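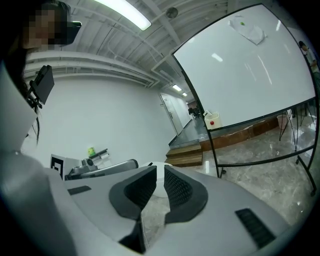 The long room, looking down toward the white door. Big whiteboard on the right.

From: Marnie
To: leklow-rooms list
Subject: Re: markers, tubs and that whiteboard

Hi all,

Replying to Kenneth's message with the rest of the list copied in, as a few of you wrote to me separately with the same questions and I'd sooner type it all once. Pictures are mixed in where they fit. It got long! If you only want the marker part, skip down to the second half.

Kenneth Salazar wrote:

> Marnie, I saw you're redoing the small-stuff storage in the long room
> at Leklow and I have the same problem over here, so I'm going to pick
> your brain. We have a drawer. Everyone calls it the marker drawer but
> it's also tape, dice, batteries, bottle caps, half a stapler. Whenever
> we have a session people pull the whole drawer out and put it on the
> floor, and then it goes back in worse than it came out.
>
> Three things I'd like to know.
>
> 1. Did you go with one big bin or lots of little containers? I priced
> the Bronevel drawer inserts and I could be talked out of them.
>
> 2. How do you tell if a marker is worth keeping? I have a feeling ours
> have been going back in the drawer dead for years.
>
> 3. What are you doing about the whiteboard? Ours has gray ghosts on it
> from before my time and nothing I own will shift them. You mentioned
> something called Naidu and I can't tell if that's a spray or a person.
>
> Also if you have a picture of the room I'd like to see how much floor
> you have to play with. Ours is carpet, which is its own story.
>
> Kenneth

Okay, taking these in a funny order, starting with the picture. You can get a feel for the room from the one at the top. It's long, the walls are white, there are beams and conduits running across the ceiling, and at the far end you've got the white door and some dark chairs beyond it. The light is that long fluorescent one. I complained about it for my entire first winter and then we tried a floor lamp for a while and everybody got shadows over whatever they were sorting, so I've made my peace with it. For telling a dark green cap from a black one you want the ugly light. Trust me on that.

The whiteboard is the big one in the black frame. I love that it's on a mobile stand. We park it along the side and roll it down to whoever's working, so I never had to commit to a spot for it, and I would absolutely have picked wrong.

On to Naidu. Naidu is a spray! It comes in a squat bottle with a yellow trigger and the man at the hardware store in Gurthorpe keeps it behind the counter with the good sandpaper. I'm not going to tell you it's magic. What I did was spray it on, walk away, make coffee, and come back. The first time I wiped right off the bat and just moved the gray around in circles. Second time I left it for 30 minutes, wiped with an old T-shirt, then went over it again with plain water and a clean bit of the same shirt. Most of it lifted. There's still a faint brown arrow in the bottom corner that somebody drew with the wrong kind of marker, and I think that one is ours for life.

If you don't want to buy anything, try scribbling over the ghost with a fresh dry-erase marker and wiping it while it's still wet. It works on newish marks. On old ones I'd say it helps a little and uses up a good marker, so pick a color you hate.

And please throw out your eraser. I know everyone says wash it, and I did wash ours, twice, and it dried out stiff as toast and left crumbs on the board. I use a rag now and the rag goes home with me in the laundry.
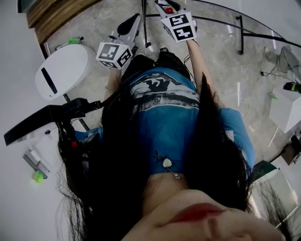 Gurthorpe, 12 September 2021

Picking this back up after a break (I started writing, then supper, then the phone rang, you know how it goes).

You asked about the floor. It's light gray marble, the whole stretch of it, and it's both the best and worst thing about the room. Best: you can spread things out and see them. A red cap on pale gray stands out a mile away. It also sweeps in no time. Worst: it's hard on your rear end and round things just go. I dropped a handful of marker caps in the first week and I was fishing them out from along the wall for days afterward. I've started bringing a folded towel, which does double duty – I kneel on it, and when I'm sorting I tip things onto it so they stay put.

With carpet you'd have the opposite problem, I guess. Nothing rolls and nothing gets found. My sister sorts beads on a cookie sheet, and I think that would suit your drawer people very well. If they're going to pull the drawer out no matter what, give them a tray to tip it into. They'll use it. People use whatever's closest.

As for clothes, wear dark pants if you're testing markers. I went through a pale pair the first afternoon and there's a dot on the knee I've decided to call a design.

So, bins. I went with little containers and I'm glad I did, but I got there the long way. I did buy one big bin, a handsome one with a lid, and within a week it had become your drawer with a lid on. All the heavy things sink. You dig for a marker and come up with a bottle cap. So the big bin is now holding extension cords in the hall closet and I switched to small white containers, eight of them, low enough that you can see what's inside without picking them up.

I didn't sort them the way I thought I would, either. My plan was by kind: markers here, caps there, tape over there, very proper. It lasted until someone needed one of each. Now every container gets a small mixed bunch, the things a person reaches for in one sitting, and the spares live by kind on the shelf where I'm the only one who bothers with them. When a container runs low I top it up from the shelf. Putting away takes almost no thought for anybody, and I think that's why it has held up so far. I'd skip the Bronevel inserts for now, Kenneth. They're nicely made but the slots are cut for pens, and a fat marker sits up on the edges and then the drawer won't shut. If you do go for them, measure your fattest marker first and bring it to the store with you.

I'd also stay with white or something pale for the containers. I had a couple of navy ones from home and I took them back. Anything black just vanished into the bottom.

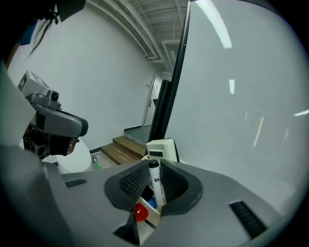
White marker with the black cap, container behind it with something red and something blue.

Now the marker part, for everyone who skipped.

I emptied every mug, drawer, box and coat pocket in the place onto my towel and came up with 159 markers. I was appalled. I had been buying new ones! After testing, 103 were worth keeping and the rest went. A lot of the dead ones looked brand new, too, so you can't go by the outside at all.

My test is dull but it works. Take the cap off, draw a slow line the length of your hand on scrap paper, then a fast zigzag. Slow line good and zigzag good, it stays. Slow line good and zigzag scratchy, put the cap back on and stand it tip down overnight in a mug, then try it again tomorrow. If neither one shows up, out it goes, and no, don't lick it, don't dip it in water, don't put it on the radiator. I've seen all three tried. The radiator one was me.

Put a piece of tape on the ones in the overnight mug or somebody helpful will come by and file them with the good ones. I lost half a batch that way and had to start over.

Check the caps while you're at it. Push until you hear it click. If it doesn't click, swap it with one from a dead marker of the same make, so keep a few caps back when you throw the rest out. I like the white-barreled ones with a plain black cap, myself, since they're easy to pick out of a mixed container and they stand up by themselves on a flat table if you're careful. Watch the ones where the cap color doesn't match the ink, though. We have a few of those, and I've put a ring of colored tape around the barrel of each one so I don't get surprised in front of people.

Permanent ones do not go anywhere near the whiteboard containers. Ours are in a tin on the top shelf and I'm the only one tall enough. Remember the brown arrow.

What I still haven't solved is where things live between sittings. I've been leaving the containers out on the table with whatever else is there and it's fine for a day or two, then they drift. One went missing until someone noticed it behind the whiteboard stand. I'm thinking about a strip of masking tape on the table with an outline for each one, like a tool board. Has anyone on here tried it? Does the tape leave gunk? The table isn't mine and I'd hate to have to go begging for another bottle of Naidu.

Also, bottle caps. Kenneth, what are the bottle caps for? We have them too and I keep putting them back on the shelf in case somebody knows.

I've got the shelf left to do before December, and then I'm going to label everything, unless one of you has a label maker that doesn't eat half the tape before each word. Mine does and it's making me crazy. I'd happily trade you some markers for a loan of it.

Marnie

leklow-rooms mailing list
To leave the list, reply with "take me off" in the subject line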